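## About Falside

Small shop. We collect hand demonstrations for robot learning: bags, boxes, groceries, all the fiddly household stuff. Started in a back room off Timari Street, moved to the Brevier building in December, still unpacking.

How it works. Operators hold a gripper in each hand and do the task themselves, over and over. Pick up, put in, take out, fold. No robot needed at that stage. We log the motion and the video, check every take, throw out the bad ones, ship the rest. Last batch for the Suominen project was 2,997 takes after cleanup. Client asked for 3,000, we owe them a few.

Each task gets 50 takes per operator, then we swap the objects and go again. Soft things are the slow part. Bags never land teh same way twice, so we do a lot of bags.

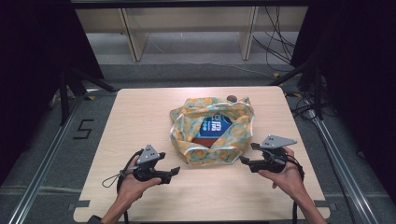
*Bag task, both grippers up. Flowered shopping bag, dark blue package inside.*

Hiring operators, mornings and afternoons. No experience needed, we train you in 2 sessions. Steady hands help, patience helps more. Got a task you want recorded? Send us the object list and a rough count and we'll get you a quote, usualy same week.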